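This site uses cookies to remember your language. Accept | Settings

4. Recording your first set of examples

I'm assuming you've done the Turnska install and both arms came up fine. If one of them didn't, go back to section 3 first, it really won't fix itself.

1. Open Gendeck and start a new session. I name mine after the task and the date, so the last one was "pegs 1st February".
2. Lay out the parts on the sheet and press Home. Hands clear, please!
3. Press Record, wait for the tone, then start moving.

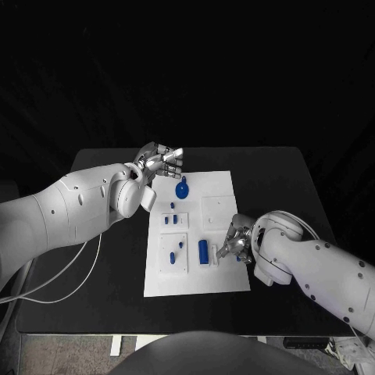 4. Do one part per clip. I used to record the whole board in one go, and one fumble at the end spoiled everything before it.
5. Press Stop, then mark the clip Keep or Toss while you still remember it.

Note: slow and steady beats fast. My clips run 17 seconds and the training copes with them nicely.

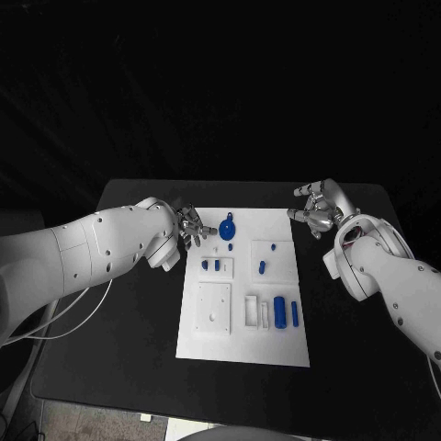
How many clips do I need before training?
I start at 46 per part for a quick check, and go up to 168 once that looks sane.

6. Shift the parts a little between clips. Small nudges are fine (a finger's width, a bit of a turn).

Caution: don't reach over the table while the Record light is on. Press Pause and wait for the click.
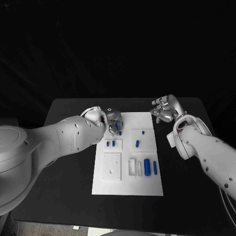

Should I keep clips where I drop a part?
Keep them if you pick the part up again and finish the job, and tag them "recovered". Toss the rest.

7. When you hit 275 clips, export the set to Cakwood and let it check for gaps.
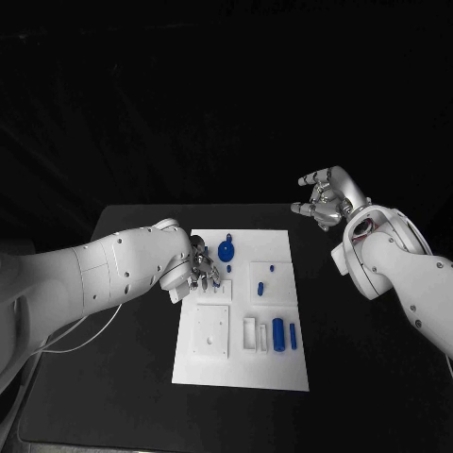
Cakwood looks at both arms in every clip, even if your task only needs one. So park the spare one properly before you press Record. I like the right hand raised well off the board with the fingers open and nothing in it, while the left gets on with things down at the little slotted plate. Pick one parking pose and stick with it for the whole set, or you'll get a warning on every other clip (ask me how I know).

Contact | © Radebe | Back to top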